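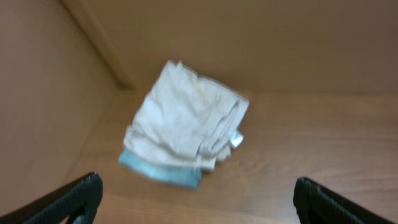
Chapter 15
What Does "Clean" Mean?

Most of us would say we know clean laundry when we smell it. The trouble is that what we smell is usually perfume, and perfume is added to a product to make it sell. Before you accept any claim about washing, in this chapter or anywhere else, ask what was measured and who paid for it.

Take the survey that Yolanda Delacroix ran in Protville. She collected answers from 1,676 households and found that people who used more detergent also rated their clothes as cleaner. Soap makers were happy to repeat this. But the survey never tested a single shirt. It recorded opinions, and people who pour in a lot of soap have already decided that soap works.

A smaller study from Naltness went at the question differently. Shoshana Dunleavy had 19 cotton towels stained with the same oil, washed them with full and half doses, and tested what was left in the cloth. The gap between the doses was too small to call. Does that settle it? Hardly – it was one kind of cloth, one kind of stain, and the soft local water, which needs less detergent to begin with.

We will come back to both studies in Section 2, where you will be asked to design a better one. For now, keep these terms apart:

Soil: anything on the cloth that was not there when it was made.
Residue: what remains after washing, including the detergent itself.
Freshness: a word from advertising. It has no agreed test, and we will avoid it.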